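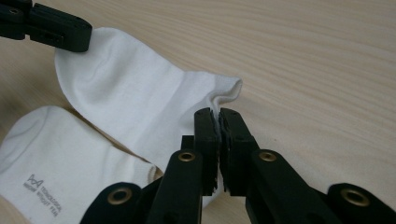
Knitted fabric is made from loops, and its behaviour in use follows from how those loops can move. A woven cloth stretches little along its threads, while a plain knit can extend a good deal before any yarn is strained, as each loop first changes shape. Small items make this plain. A white sock laid on a tabletop has a rounded toe end and no fixed width, and a ruler placed across it gives a different reading each time the fabric is smoothed. For this reason all measurements in Unit 2 are taken on relaxed fabric.

Relaxation
Fabric leaves the machine under tension. Lay the sample flat, without pulling, and leave it overnight in the conditioning room. Wet relaxation follows the Okell method sheet. Record both states. Students often skip the dry reading and then cannot work out the shrinkage.

Loop density
Courses run across the fabric and wales run along it. Count each over a fixed length, at least one hand's width from any edge, and multiply the two counts to obtain the loop density. Turn the sample over if the face is hairy – wales are easier to follow on the face, courses on the back.

Spirality
A plain knit made from a single twisted yarn tends to lean. The wales should stand at 90 degrees to the courses; the difference from this figure is the spirality angle. Using 2 yarns of opposite twist in alternate courses reduces it. Steaming hides the fault until the first wash.

Recovery
Stretch the sample to the marked length on the Ovent frame, hold, release, and measure again after the rest period. Report the remaining extension as a percentage of the original length.

Reading: Simiyu, course notes, section on loop shape. Berisha's worked examples are in the Himbridge folder. Samples must be returned before the December break.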